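Reading time: 4 min
Print | E-mail

Thread: How many sim episodes before you stop? (cabinet task)

**gritbin**
Bit stuck, want opinions. We're gathering examples for a two-handed drawer task, all in sim for now, teleop with gloves. Had 80 good ones, trained on those, policy was rubbish. Went to 396, much better, but it still fumbles the handles. Boss at Holatley wants a number by April so we can book people. Do I say 1,000 and be done?

Scene gets shuffled each reset, cabinet pose, tableware, light. Arms always start from the same place.

**plumb_bob**
Depends entirely what "good" means. Are you throwing away the ones where the operator dithers?

**gritbin**
Yes, anything with a long pause goes in the bin. Anything where the can gets knocked over as well.

**sallowfield**
Don't bin those!! Keep the knocks if the operator recovers. We did the Okton set with only clean runs and the thing had no clue what to do the moment it was a centimetre off. Went back and recorded recoveries on purpose, took ages, wish we'd just kept them the first time.

**plumb_bob**
Disagree a bit. Recoveries yes, dithering no. If the hand hovers for ages in front of a handle the policy learns to hover. Seen it on two projects now. Trim the pause, keep the rest.

**gritbin**
How do you trim without a jump in the joint positions though

**plumb_bob**
Only cut where the velocity is near zero. Check both arms, one is often still drifting when the other has stopped.

**moth_and_rust**
Can you post a still? Hard to say anything about handles without seeing how the hand comes in.

**gritbin**
Sure, one from the current batch. Right hand is the one I'm worried about.

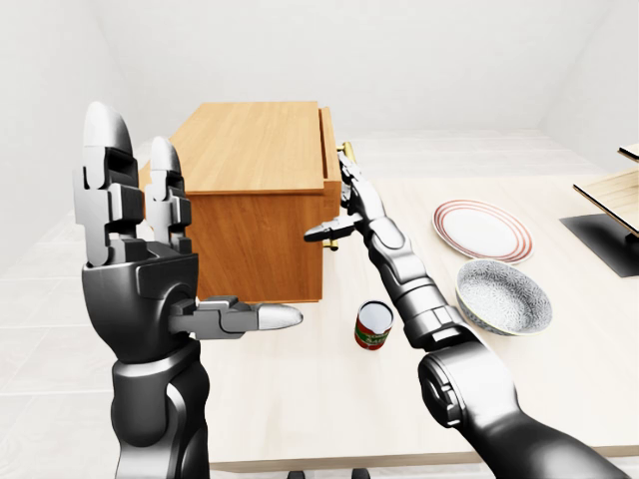

**moth_and_rust**
Ok so that right hand is nearly edge-on to the camera. Fingertips just under the top handle, thumb by the lower one, and from this view you can't really tell how deep they are. Your policy only gets this view?

**gritbin**
This plus joint angles. No wrist cams yet.

**moth_and_rust**
Then that's your problem imo, more episodes won't fix it. It can't see depth at the exact moment it needs it. Add a wrist cam and re-render, you've got the states saved surely? That's the whole point of doing it in sim.

**gritbin**
States yes. Hadn't thought of re-rendering the old ones, doh. Will that be slow?

**moth_and_rust**
Overnight for your 396, at a guess. Depends on the box.

**sallowfield**
Not convinced it's only the camera. Left hand hides one side of the cabinet too and nobody's moaning about that. I'd look at spread first. Plot your cabinet poses, bet they clump. Ours did, the sampler was rejecting half the table becuase of bowl collisions and we never noticed.

**plumb_bob**
+1 on plotting. Bowl's tight up against the arm in that one as well, wonder if operators are swinging wide to miss it. That'd give you two styles of approach in the same data.

**gritbin**
They do swing wide, some of them. One of ours goes over the top of everything.

**plumb_bob**
Then write a one page guide and make everybody use the same approach. We had one for Kadrić, cut the fumbles more than any extra data did.

**sallowfield**
Ugh no, variety is good. If they all do it the same you're back to the clean run problem.

**plumb_bob**
Variety in the scene. Not in how you grab a handle.

**sallowfield**
We'll not agree on this one

**tinlid**
Fwiw on Buton we ended up with 1,828 and the last few hundred did nothing measurable. Should of stopped sooner. Hold some back and train on bigger and bigger slices, if the line goes flat you stop. Don't give your boss a number, give him the plot.

**gritbin**
He'll want a number :(

**tinlid**
Then say "up to 1,000" and stop early.

**gritbin**
Posted March 12, 2026

Right, update. Plotted the poses and yes they clump, hardly anything at the back of the table. Sampler fix is in. Wrist cam re-render going tonight, both hands. Keeping recoveries from now on, trimming pauses. Haven't decided about the guide, will try it with half the operators and see. More when it's trained.

**moth_and_rust**
Do the camera and the sampler as seperate runs or you won't know which one did it

**gritbin**
Yeah fair. Camera first then.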